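Seasonal Sorter and Repair Hand — Zelberg Resale, Felier Street

Posted Monday, June 22, 2026
Hours: 22 per week, Tuesday through Friday
Reports to: Trevor MacDonald, floor manager
Start: as soon as we find the right person

Zelberg Resale buys and sells used clothing, hats, bags and belts. We have one shop on Felier Street and a sorting room behind it. Most of our stock comes in bags from house clearances and walk-in sellers, and all of it has to be checked, cleaned, mended if it needs it, priced and put out. We are looking for one person to work in the sorting room through the end of the season, with a good chance of staying on after that.

What the work is

You will open incoming bags and sort them into sell, mend, wash and rag. You will check pockets, linings, zippers and seams. Small repairs are done in-house: buttons, hems, split seams, loose linings, sweatbands that have come away from the cap. Larger repairs go out to Rengifo Tailoring and you will write the tickets for those.

Everything that goes to the floor is steamed or brushed first. Hats get their own treatment and we will show you how we do it. You will also write tags, enter stock in our Nondia inventory system and carry rails out to the shop. If the register is busy you may be asked to bag purchases, but you will not be left alone with the register.

What we need from you

You can sew on a button and close a seam by hand so that it holds. Machine sewing is useful but we can teach it.
You can lift 50 pounds. The bags are heavy and there are two steps down from the loading door.
You can stand for most of a shift. There are stools at the mending bench.
You can be in the room with dust, wool and the occasional mothball. If you have bad allergies this is probably the wrong job.
You write clearly. Tags are handwritten and customers have to be able to read them.

Experience in a thrift store, dry cleaner, costume shop or alteration shop is a plus. So is knowing fabrics by touch. We do not ask for a degree or a driver's license.

Pay and conditions

Pay depends on sewing experience and will be agreed in writing before you start. You are paid every second Friday. There is a paid break in each shift and a store discount from your first day, family included. Parking behind the building is free but tight — the bus stop across the street is easier most mornings. The sorting room was painted in May and has a new window unit, so it is a good deal cooler than it was last summer.

Shifts start at 9 a.m. We close Mondays. We ask that you not schedule vacation in the first month.

Headwear

We have been taking in a lot more hats than we used to, mostly baseball caps and wool felt, and whoever gets this job will spend a fair part of the week on them. Caps are sorted by color and condition. Fading is fine and sells well. Sweat stains, cracked brims and broken closures go to mend or rag depending on how bad they are. 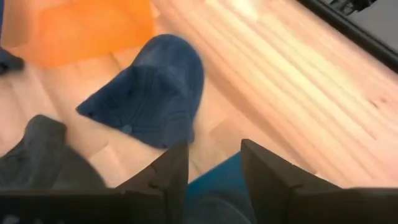
Navy baseball cap, slightly faded, stitched crown with fabric-covered button.

If you already have a method for reshaping a crushed crown, tell us about it in your application.

How to apply

Bring or mail a one-page letter and a list of your last jobs to the shop, marked for Trevor MacDonald. Please include a phone number and the times you can be reached. If you have something you have mended, bring it with you. It does not have to be pretty.

People we would like to meet will be asked in for a paid trial shift of 2 hours, sorting and mending alongside the current staff. We will call everyone who applies, whether or not we have a place for them. Please do not ask at the register on Saturdays — the staff there do not have the schedule.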